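Storing Whiteboard Markers: The Case Against the Upright Pot

Most shared desks have a pot on them. It holds pens, markers, a ruler and usually a pair of scissors, all standing on end. For pens this is harmless. For whiteboard markers it is a poor arrangement, and I think offices and classrooms should give it up.

A dry-wipe marker is a simple object. It has a barrel, a fibre reservoir soaked in ink, a nib and a cap. The ink is a pigment carried in a fast-drying solvent, with a release agent that lets the dried mark come off the board. The pigment is heavier than the solvent. Store the marker upright with the cap at the top and the pigment moves slowly towards the closed end of the barrel, away from the nib. The next user gets a pale, watery line, decides that the marker is empty and throws it out. A good share of the markers thrown away in this manner still contain usable ink.

Storing them cap down is better for a short time but has its own fault. Ink collects at the nib, the first strokes are too wet, and a worn cap may leak. Flat storage avoids both problems. It also needs more surface, and this is the only serious argument against it.

I share a workroom at Lunudness with five other people, so 6 of us draw on the same supply. Until November we kept the markers in two pots beside the board. We then replaced the pots with a shallow tray sold by Jurčo, 4 cm deep, with a ribbed base that stops round barrels from rolling. It takes 18 markers in a single layer. My view of the matter was formed largely by that change, although the tray itself is nothing special and a cutlery insert would do the same work.

The second argument concerns identification. A marker standing in a pot shows its cap or its end, and the rest is hidden by its neighbours. Colour can be read from the cap. Type cannot. 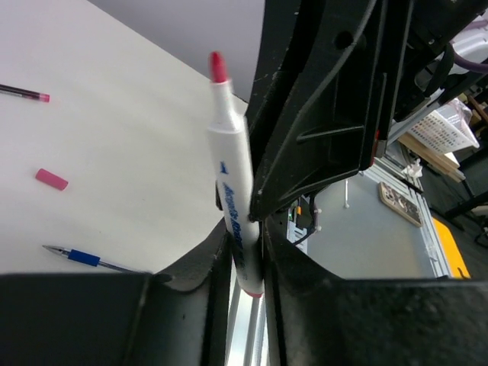
White-barrelled marker with red cap and blue lettering.

Permanent and dry-wipe markers are often sold in barrels of much the same size and shape, and the word that separates them is printed along the side. In a pot that word is below the rim. In a tray it can be read before the marker is picked up, provided that the printing has not worn off. Anyone who has cleaned permanent ink from a board with solvent will accept that this matters.

My colleague Sadao Yokoyama disagrees with me on one point. He holds that storage position is secondary and that the cap accounts for nearly all early failures. A cap pushed on without a click leaves a small gap, and a nib can dry through that gap in any position. I accept the mechanism. I do not accept that it settles the question. Caps depend on the habits of every user, every time. A tray is bought once.

He is right that the two measures belong together. Our present rules are short. Press the cap until it clicks. Lay the marker flat. If the line is pale, cap the marker, leave it flat overnight and test it again before discarding it. Permanent markers go in a drawer on the other side of the room, and no exception is made for labelling jobs.

There remains the matter of loose items. A flat tray attracts pens, paper clips and dead batteries far more readily than a pot does, and once there are 2 layers in it the benefit is lost. We have tried a lid, which was left off within a week. A narrower tray that accepts only one row may be the better design, and Lorneo makes one that clips to the lower edge of the board. I have asked for it to be included in the next stationery order.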